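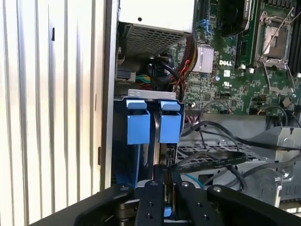 Figure 1. Interior of a Dell workstation chassis, with the power supply unit and its wiring.

3.2 Unstructured time and creative self-belief in adult learners

The second strand of the study examined whether adults who describe themselves as "not creative" change that view when they are given regular time to make things without a set task. Earlier work by Farkas and colleagues at the Brilloren Institute treated creative self-belief as a fairly stable trait, formed in the school years and slow to move afterward. Our interviews suggest that it is more open to change than this account allows, although the change is uneven and, in several cases, did not last beyond the program.

Participants were recruited through the Bianchini Adult Education Center and attended weekly evening sessions of two hours. Each group had no more than 15 members. Materials included paper, clay, fabric scraps and simple printing tools, and participants were free to bring their own projects. The session leader, Gemma Santoro, was asked to answer practical questions but to offer no praise or correction unless a participant requested it. This rule proved hard to keep. Session notes record that learners often asked whether a piece was "right," most of all in the first month, and that silence from the leader was sometimes taken as disapproval.

Written reflections were collected at the end of every session and coded by two readers working separately. The full set came to some 700 entries. Where the readers disagreed, the entry was discussed and, if no agreement could be reached, left out of the analysis.

Three patterns deserve comment. Participants who remembered a specific critical remark from a teacher or parent tended to mention it early and then return to it in later entries, often in softer terms. Those who recalled no such remark, but simply assumed that art was for other people, moved more quickly toward choosing their own materials. A smaller group reported little change and said that they valued the sessions mainly as a quiet evening away from home. We did not treat this last response as a failure of the method — rest was a stated aim for many who enrolled.

These findings should be read with caution. Attendance was voluntary, and 5 participants left before the final session without giving a reason. Their earlier entries were kept in the data set with their consent. The scale used to measure self-belief is described in Section 3.3.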